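Search this journal Search Advanced

3. What the wearers told me

I started this part of the study thinking I'd be writing about color. I'd spent months looking at resin brooches and laser-cut earrings, and color was all I could see! But the 108 people who filled in my survey mostly wanted to talk about weight. A big statement necklace gets worn once, they said, and then it hangs on a hook by the mirror (mine does too, I have to admit).

The small labels know this. Lambrechts, for instance, hollows out the backs of its larger pendants, and Nutstead sells the same cartoon-fruit earring in two thicknesses. I weighed everything I could borrow, 40 pieces altogether, on a kitchen scale I trust more than I probably should.

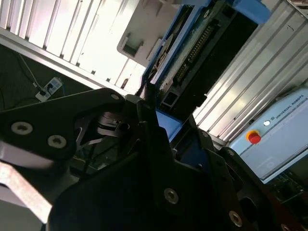
Figure 3.

So back to the hooks. When I asked which piece people reached for most, the answers leaned toward brooches, and I think the reason is pretty simple: a coat carries the load for you. One person wears her Flekeck brooch on a backpack strap and counts that as wearing it, and I decided to count it too. Earrings came next, though only the thin ones, and several people told me they take them off for phone calls.

I'll come back to price in Section 4, where the Akier pieces make things messier.

Related articles
Plastic pearls and the party dress
Who buys handmade brooches?
Enamel pins on the school bag
Repairing costume jewelry at home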